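3.2 Wall pictures and the sense of a lived-in room
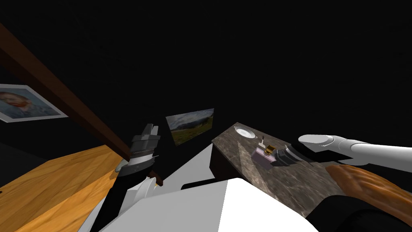 Figure 2. Interior with a framed portrait and a small landscape on the wall.

What makes a room feel as if somebody lives in it? Our first study, run in the Ditden reading rooms, pointed to lamps and books, and we expected the second to say the same. Instead, the strongest effect came from the pictures on the walls, and we were delighted to find it held up across all 288 people who took part. Earlier work on home decoration has mostly treated wall art as a sign of taste or income. We were after something simpler: whether people read a room differently when the pictures in it differ in subject and size. The pairing of a bearded portrait against blue with a small landscape of green hillside and cloudy gray sky (Figure 2) is the kind of mix we mean by a "varied wall" in the rest of this paper. A "matched wall" keeps to one subject and one size throughout.

Each person rated 8 rooms on a scale from 1 to 6, where 6 meant "I am sure someone lives here." Ratings were collected in the morning and again after lunch, with the order of the rooms shuffled between sittings. Kenji Whitfield wrote the instructions, and Traian Tudose checked them with a small group of readers before the study opened in January. Two of the original items used the word "cozy," which readers took to mean either warm or cramped, so both were rewritten.

Varied walls did better than matched walls in every room type we tried – bedrooms, hallways, even kitchens, where we had expected the pictures to be ignored. Of the 288 people, 209 gave the varied wall a higher rating in both sittings. That is a wonderfully steady result for a question this loose, and it was just as clear among people who told us they had no interest in art.

The written comments were a pleasure to read. Many people invented an owner for the room without being asked to. They wrote of an aunt who painted on vacation, or a student who had bought a museum print and then been given something by a friend. Matched walls drew far fewer stories, and several people compared them to a dentist's office or a hotel. We take this as early support for the idea, first set out in the Vollby survey, that small mismatches suggest things were gathered over time.

Tilt is a harder matter. A picture hanging a little off level could suggest daily life or plain neglect, and our ratings do not separate the two. The comments lean both ways, sometimes from the same person. We return to this in Section 4, where the Ambrosio rooms let us vary the angle of one picture and leave everything else alone.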